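**August, workshop log, Reltholm bench, after lunch**

Gearbox out of the Fornport wagon is finally apart and I am so glad we didn't just send it off! The whine in second that everyone blamed on the diff is a bearing. Rear countershaft bearing, outer race pitted along one side, rollers blued. Diff looks lovely, leave it alone.

Where things stand:

- Case split, both halves washed, no cracks
- Second gear synchro ring worn but the teeth are still square (reusing the hub, new ring)
- Input shaft seal hard as a biscuit
- Magnet had a good beard of fine gray paste on it, no chunks

Job number is 2644, please put it on every bag. I found two loose circlips on the bench this morning with no label and spent far too long working out they belonged to this box.

Bearing is on order from Zarkerent. Rocha had one too, but theirs has the plain race without the snap ring groove, and the case needs the groove. Worth remembering for the next one of these. Paid 86 for the Zarkerent part, seal kit included, which I think is a great price.

Preload: measured the old shim stack, wrote it on the case in marker, then wiped it off with solvent like a genius. Measured again. It's in the back of this book now. Don't trust the old stack anyway, the new race will sit differently, so dial it in fresh.

Mileage since the last fluid change was 308 according to the sticker, and the oil came out nearly black. I'd love to know what went in there. Kept a jar of it on the shelf.
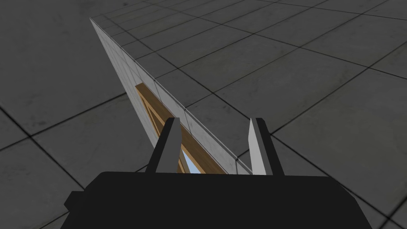 Can we reuse the old countershaft if the bearing seat is scored? Only if the new inner race still presses on tight, so mike the seat in a few spots first and order a shaft if it's under size.

Next: press the bearing, set preload, then spin it by hand before the halves go back together. Can't wait to hear it quiet. Forks still need cleaning.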